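ERKMONT, 13 Dec 2019 -- Skunix, the housewares maker, will bring its range of slotted storage baskets to Okabe home stores in March. The baskets will be sold in all 21 Okabe locations and through the retailer's online store.

The agreement is the first between the two companies. Until now Skunix has sold mainly to hotels, schools and small offices from its plant in Erkmont, with a limited choice of items offered to the public through mail order. Okabe approached the company last year after customers asked for plain baskets that fit standard shelving.

The range is called Dalik and comes in three sizes. The small basket is meant for drawers and bathroom shelves. The medium basket fits most kitchen cabinets and closets. The large one is sized for laundry rooms, garages and the floor of a hall closet. All three have slotted side walls and a raised rim, and each size nests inside the next one up when not in use.

Before settling on the final dimensions, Skunix surveyed 664 households on where they store everyday items and what they dislike about the containers they already own. The most common complaint was baskets that are a little too deep for the shelf, so the door will not close. The second was lids that get lost. The Dalik baskets are sold without lids, and the medium size was made shallower as a result of the survey.

Respondents also said they move baskets from room to room more often than the company had expected. A basket bought for cleaning supplies may end up holding mail, pet items or craft materials within a few months. For this reason the range has no labels or room names molded into the plastic, and the packaging is limited to a paper band that lifts off in one piece.

"People told us they want something they can wipe down and put back on the shelf," the company said in a statement. "We kept the shape simple and spent most of our time on the measurements."

Okabe will display the baskets in its storage aisle and, in larger stores, in the kitchen and bath departments as well. They will be sold one at a time or in a set of three, one of each size. Prices will be announced before the range reaches stores. Skunix will replace any basket that cracks in normal household use within two years of purchase, with a receipt.

Existing mail order customers can continue to buy directly from Skunix. Orders placed before the store launch will ship as usual, and the current catalog stays in effect until a new one is printed in the spring.

About Skunix

Skunix makes plastic housewares and storage products for home and commercial use. The company is based in Erkmont.

Retailers who would like a product sheet or samples may contact the Skunix sales office in Erkmont.
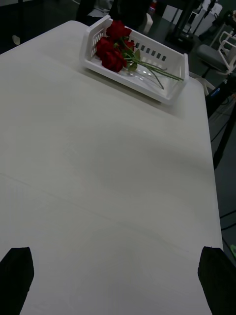 White plastic storage basket with slotted sides, holding red roses.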